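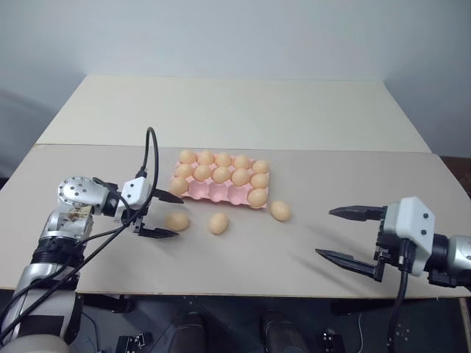
Pink pulp egg tray and eggs on a light gray board.

How to Test a Mineral's Hardness and Streak at Home

Hardness and streak are the first tests to run on an unknown mineral. Neither takes long, and together they will rule out most wrong guesses. The method below uses the Mohs scale, which ranks minerals from 1 (talc) to 10 (diamond) by which one scratches which.

What you need

A copper coin or a piece of copper pipe (hardness about 3)
A steel nail or knife blade (about 5.5)
A small plate of window glass with taped edges (about 5.5)
A piece of quartz (7)
An unglazed white porcelain tile
A 10x hand lens
Safety glasses

The Notelent streak tile is sold in packs of 2, one white and one black. The back of an ordinary bathroom tile does the same job if it is unglazed.

Step 1: Prepare the sample

Brush off loose soil and rinse the piece in plain water. Let it dry fully. Find a fresh surface, since weathered rock is often softer than the mineral inside it and will give a low reading. Test one crystal or one grain, not a mixed area. A granite pebble has at least three minerals in it and each will behave differently.

Step 2: Start with a fingernail

A fingernail is about 2.5. Press firmly and draw it across the surface once. Gypsum will take a scratch. Calcite will not.

Step 3: Work upward

Repeat with the copper, then the nail, then the glass. For the glass, lay the plate flat on a bench and drag the mineral across it. Do not hold the plate in your hand. Stop at the first tool that gives a clear result and write down the range, for example 3 to 5.5.

Rub each mark with a damp finger before you record it. A line that wipes away is powder left by the softer material. A true scratch stays, and you can feel it with the edge of a nail. Use the hand lens if there is doubt. 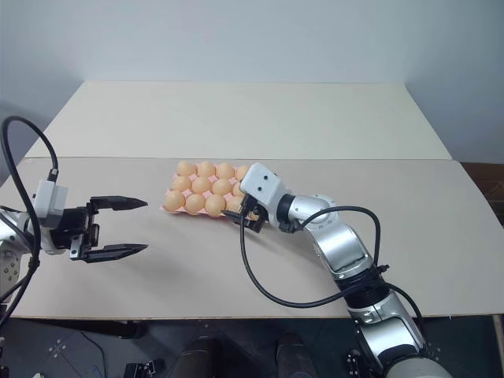 Quartz is the last tool in the set. A mineral that scratches quartz is harder than 7, and the usual candidates are topaz, corundum and some beryl.

Step 4: Take the streak

Hold the tile flat and pull a corner of the sample across it with steady pressure. Record the color of the powder, which may differ from the color of the piece. Hematite can look black or silver but leaves a red-brown streak. Pyrite leaves a greenish black one. Minerals harder than about 6.5 will scratch the tile and leave white porcelain dust — write "no streak" for these.

Step 5: Record the result

Give each piece a number and keep it with the sample. My own list runs to 374 entries, mostly from the Lolstead quarry tips and the stream bed at Pillano, and the early ones without numbers are now of little use.

Cleaning the tile

Scrub it with wet 500 grit paper and let it dry before the next test.

Last updated 11 November 2023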